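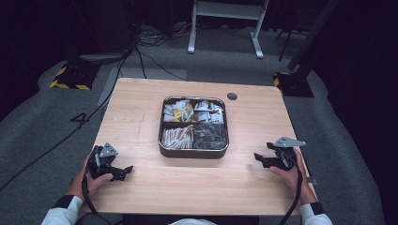
Puesto 4, bandeja de infusiones. Visita a las salas de Anach en Amville.

Uno recorre medio país para ver el futuro de la automatización y le ponen delante una bandeja de té. La jornada de puertas abiertas de Anach se anunciaba como un encuentro sobre «buenas prácticas en demostraciones de manipulación», título que consiguió reunir a siete personas, dos de ellas de la propia casa. El café era de máquina.

Nos guio Meirion Lloyd, que redacta las normas internas y las defiende con la serenidad de quien ya ha perdido todas las discusiones posibles sobre cables. El documento se llama Twal y tiene cinco capítulos. El más largo trata de la mesa. Hay que despejarla antes de cada sesión, apuntar qué objetos se ponen en ella y con qué orientación, y no aprovechar la espera para dejar el móvil. Pregunté si esto último había dado problemas. Lloyd pasó de página.

El segundo capítulo va de las manos. El operador lleva una pinza en cada una, entra despacio, agarra, suelta y vuelve a la posición de partida. Si se le cae algo, no lo recoge a escondidas: termina el intento, lo marca como fallido y repite. Según Lloyd, es la regla más incumplida, porque a todos nos educaron para recoger lo que tiramos.
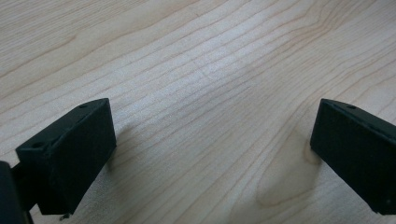 Pinza abierta sobre el tablero.

La posición de partida tiene su propio apartado: dedos abiertos, tablero libre entre ellos, una pausa antes del primer movimiento. Me pareció un exceso de liturgia hasta que Lloyd puso en la pantalla de la sala contigua dos grabaciones seguidas, una con pausa y otra sin ella. En la segunda no había manera de saber dónde empezaba la tarea. Me callé y pedí otro café.

También se revisa la holgura de los dedos y el apriete de los tornillos, siempre al cambiar de operador. La hoja de control se firma a bolígrafo. En Dundier, donde visité algo parecido en agosto del año pasado, la firma era digital y el sistema llevaba caído toda la mañana, así que no haré bromas sobre el bolígrafo.

Donde la norma se pone exquisita es en la elección de objetos. Twal pide mezclar formatos en una misma bandeja: sobres rígidos, sobres alargados, bolsitas que se arrugan y se enganchan unas con otras por el hilo. 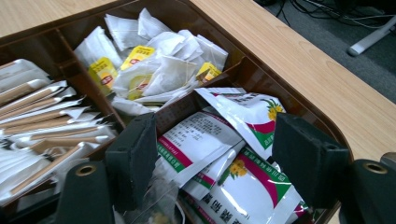 Lo que prohíbe es ordenar el montón para que salga bonito. Un compañero de visita, proveedor de cintas transportadoras, opinó que aquello era normalizar el desorden, y Lloyd le dio la razón encantado.

Menos me convenció el capítulo de suelos. Exige recoger el cableado «en la medida de lo razonable», fórmula que en cualquier fábrica significa mañana. Lo comenté. Lloyd admitió que llevan casi dos años discutiendo esa línea y que de momento va ganando el adjetivo.

A la salida nos dieron una copia grapada de la norma y una bolsa de tela. La copia la he leído entera en el tren. Le falta la página del índice.

Última actualización: 29 ago 2025
Compartido 7 veces · 2 comentarios

Relacionado
Dundier: una mañana con el sistema caído
Quién firma la hoja de control
Cinco capítulos y una grapa: primera lectura de Twal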